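2023-10-30, Ospina line, pick cell 2

Entry by Orlando Betancur. Vacuum side rebuilt, vision retaught on foil, one fault still open.

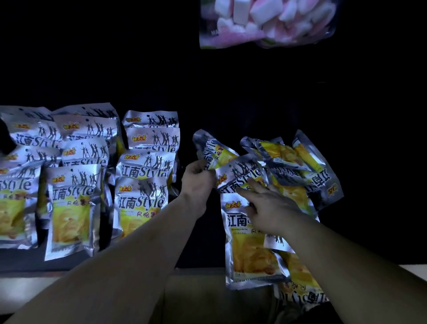 Cell 2 has been dropping pillow bags on the transfer from the infeed table to the tote since the product change in August, and the drops got worse last week. The fault log holds 537 vacuum-low events for the period since the last reset. Nearly all of them were logged during the lift, after the cup had sealed and the arm had started up. The product is the hard part: shiny silver foil, air-filled, with a crimped top edge that gives the cup nothing flat to sit on. The 江南Style chip bags are typical. The logo and the dancers are up on the bare silver, and the yellow panel with the chip photo takes the lower half, so any bag sitting upside down in the pile puts its bright, easily found patch at the wrong end for our pick offset. The old recipe found the yellow, assumed it was low on the bag, and offset toward the middle from there. On an inverted bag that offset runs toward the seam.

Two separate problems, then. Mechanical first.

**Vacuum circuit**

Isolated air, locked out, bled the manifold. Pulled the end-of-arm tool and put it on the bench.

- Cups: bellows type, all hardened at the lip. Two had hairline splits on the second fold that open only when the bellows is extended. Static seal test on a glass plate passes with these cups, and I think that is why they were left in at the last check. Replaced the full set.
- Inline filter: gray with carton dust and some salt. Element replaced, bowl washed and dried.
- Ejector: silencer partly blocked. Replaced. Nozzle cleaned with the proper wire, not a drill bit. There are scratches in the bore from somebody's earlier attempt. It still pulls down, but order a spare.
- Tubing: chafed where it passes the wrist clamp. Cut back and rerouted through the outer clip with enough slack for full rotation of axis 6. Previous routing went tight at the reject chute position.
- Check valve: fitted backwards on branch 3. Marked the flow direction on the body in paint pen.

Leak-down test after reassembly, cup on a flat plate, ejector off: held for 24 seconds before crossing the low threshold. Before the work it held 8. Repeated with the bellows pulled to full extension by hand, same result. Please use the extended test from now on. I have changed the PM sheet to say so.

**Tool remount**

Dowels were clean. Torqued the flange bolts in a cross pattern and witness-marked them. Rechecked TCP against the fixed pin in four wrist orientations. The needle stayed on the pin in three and walked off visibly in the fourth. Reseated the tool after finding a fleck of old thread locker under the flange face. All four good after that. TCP saved as the working copy, old one kept under its previous name with "_old" on the end. Delete it when we're sure.

**Vision**

Man-lok worked on this side while I had the tool off.

The Durkolari light bar was mounted almost square to the table, and the foil threw it straight back into the lens. On the stored images the saturated areas are where the film is tight over the air pocket, so the detector was losing exactly the surface we wanted to pick. He moved the bar outboard, tilted it, and put the diffuser back on (it was in the bottom drawer of the cell cabinet). Exposure brought down until the foil showed gray with only small hot spots.

The black table surface stays. Contrast between it and the bags is good, and the segmentation doesn't need help there. Trouble starts where one bag lies over another, with silver on silver and no clean edge between them.

Changes to the recipe:

1. Yellow panel is still the first feature found, but it no longer sets orientation by itself.
2. Orientation comes from panel plus logo. If the logo is hidden, the candidate is ranked last and picked only when no better one remains.
3. Pick point is on the visible face, kept away from the crimp by a margin. Margin is a recipe parameter now. It was hard-coded.
4. Overlap check: a bag with another lying across it is skipped until the upper one has gone.
5. Standing bags in overlapping rows are taken from the front. The old order went by image position and sometimes went for the back of the row.

Item 4 costs cycle time on messy piles. I can live with it. A dragged neighbor costs more, usually a stop and somebody opening the gate.

Other product on the same table goes to the reject list by default. Marshmallows in the clear bag have no recipe. The detector should return "unknown" on them and the arm should leave them alone. Clear film over a pink-and-white fill gave no false match on the new recipe, but we only tried one bag, so don't count that as tested.

**Run after rework**

Manual mode at reduced speed first, then auto at 40 percent. Ran the chip bags from neat rows and from a loose heap, re-piling by hand between cycles with the gate open and the cell in safe stop. No drops from the rows. From the heap we had two vacuum-low events, both on bags lying at a steep tilt against a neighbor. The cup touched on one side, sealed late, and the arm left before the pressure switch had settled.

Raised the dwell at the pick point slightly and the events stopped, but I don't like it as a fix. The dwell applies to every pick, including the easy ones. Better to wait on the switch with a timeout. The I/O is there. The branch was commented out in the program by whoever did the Eltumeo install, no note as to why. Asked them by email.

Did not run at full speed today.

**Open**

- Switch-wait branch: hold until Eltumeo answers. If no answer by the end of the week, test in manual with the dwell taken back out.
- Spare ejector and a second set of cups on order through Ellon. Stock bin in the cage is empty.
- Wrist clamp has a sharp burr on the inner edge. Filed, not replaced. Look at the tubing there at the next PM.
- Backup of robot program and vision recipe saved to the cell PC and the shop drive. M.F. to confirm the shop copy opens.
- Fault counter reset at handover.

Left in auto at 40 percent with the longer dwell. Second shift told not to raise it.

O.B.

Added by Man-lok Fang: shop copy opens, recipe loads. The crimp margin is in the menu under "edge keepout". It reverts to the default if you load the recipe from the pendant, so load it from the PC until I find the reason.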